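Dostley two-arm build / Issues
Right gripper drops out when the arm reaches low
Status: open, fix under test
Opened by: Zofia Tokarz
Assigned to: Iwona Śliwiński
Labels: right arm, wiring, gripper

Zofia Tokarz
The right gripper stops answering when the arm goes down to floor height. It doesn't happen on every pick. The arm keeps moving, so it isn't the whole side losing power. The fingers stay wherever they were, and the log shows this:

right_grip: no reply, 125 ms
right_grip: no reply, 125 ms
right_grip: fault, holding last position

After that the planner thinks it has hold of something and swings over to the trash bin with nothing in the fingers. If the dropout comes after the grip closes, it gets to the bin and won't let go.

Setup:
Dostley frame, both arms, two-finger grippers
Netlow controller, stock firmware
Gripper cable run outside the arm, not through it
Floor pickup routine, carpet

What I tried first:
Restarted the controller. Gripper comes back, then drops again on a later pick.
Swapped the left and right gripper ports on the Netlow. Fault stayed with the right arm.
Slowed the arm to half speed. Fewer dropouts, still there.

The left gripper has never done it, but it mostly sits beside the bin and doesn't travel much.

Iwona Śliwiński
Port swap is useful, thanks. That leaves the cable, the connector at the wrist or the gripper board.

Can you do two things? Park the right arm at table height and run open/close without moving anything else. Then do the same with the arm all the way down. Leave the timeout alone for now. If you raise it you'll hide the fault and we won't know where we are.

Zofia Tokarz
Ran both.

Table height: 2,000 open/close cycles, no faults.
Floor height: 22 faults over the same number of cycles.

Nothing else was moving either time. With the arm down I could also get a fault by pushing the cable toward the wrist with a pencil. Pulling it gently the other way did nothing.

Iwona Śliwiński
Then the gripper board is probably fine. I'd look at the wrist end of the cable. When the wrist tips down, the loop has to fold tighter right behind the plug, and the plug takes the load sideways.

Power off before you unplug it. The gripper will open a little when the motor lets go, so don't leave anything in the fingers that you mind dropping.

Check for:
a pin pushed back in the plug
a crimp that holds the insulation and not the wire
a shiny or flattened spot on the jacket where it has been rubbing

Zofia Tokarz
Found a pin pushed back. It's the second one in, the return data line. It would click in if I pressed it and slide out again when I let go. The little locking tab on the crimp is bent flat.

The jacket is scuffed in one place but I can't see copper.

I took the cable to Allwood on Thursday and used the crimp tool there. New pin, new plug body (Wieczorek, from the drawer by the vise). I didn't have enough slack to cut back past the scuff, so I left it and put heat shrink over it. Meter reads fine on all lines while I bend it by hand.

Two short floor runs since. One fault in the first, none in the second. So it's better but I don't think it's done.

Iwona Śliwiński
One fault could be the scuffed section. It could also be the loop. How is the cable sitting when the arm is down? Is there anything holding it between the wrist and the forearm, or is it free the whole way?

Also, what are you picking up? If it's something with a bit of spring to it the fingers will draw more current, and I'd like to rule that out.

Zofia Tokarz
It's free the whole way. I took the tie off when I changed the plug and didn't put it back. The items are candy and snack wrappers, a plastic bottle and a piece of brown cardboard. The cardboard is the slowest pick. It lies too flat and the fingers skate over it.

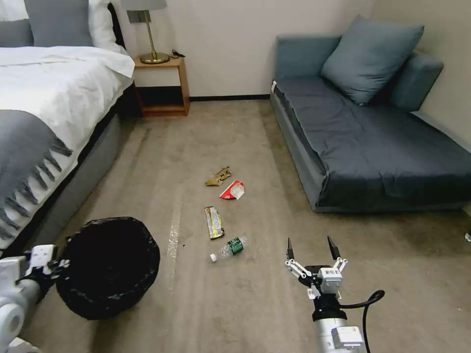
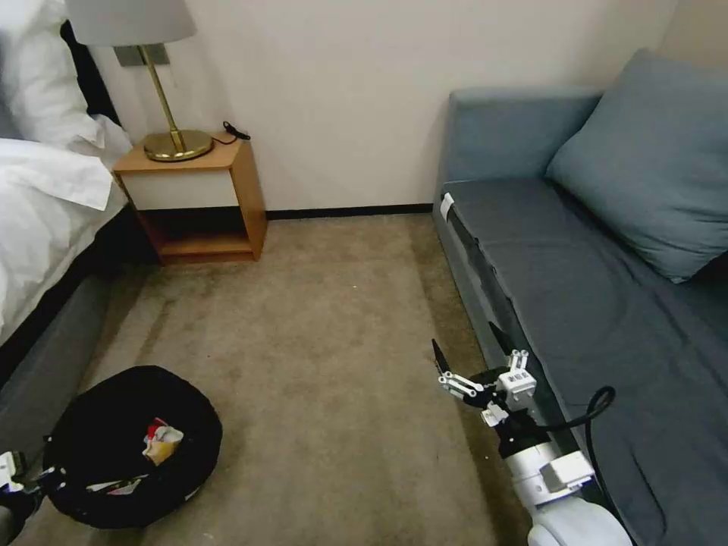
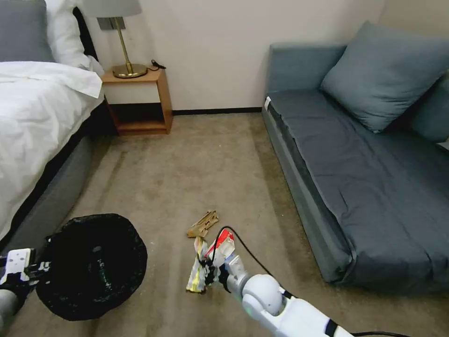
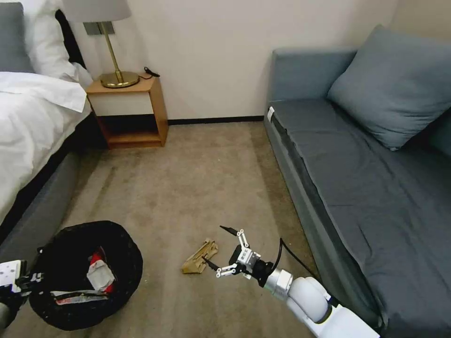 Issue #301

Iwona Śliwiński
OK, I can see the loop. The third one is the one I'd worry about. The cable arcs up over the wrapper and then goes back across the carpet, so it can drag. It's also close enough to the fingers that you could close on it by mistake. In the fourth it loops up from the wrist joint and goes back along the arm, and I'd be happier if it always did that.

Put the tie back, but on the forearm and not at the wrist. Set the wrist to its lowest pose first, leave the loop slack in that pose, then tighten the tie. If you do it with the arm up it will be too short when it comes down. Turn the wrist through its full range by hand before you power on.

I'd also make a new cable when you have the wire. Heat shrink makes that spot stiff and the bend will just move to the end of the sleeve.

Zofia Tokarz
Tie is on the forearm, set with the wrist down. Full turn by hand, nothing pulls. I've ordered wire for a new cable and will make it up at Allwood.

Starting the floor-height open/close test again tonight with the same count as before. The planner carrying on after a grip fault is a separate problem, so I'll open another issue for that one.

Iwona Śliwiński
Leaving this open until the long run is in. Please paste the fault lines with the wrist angle if you get any.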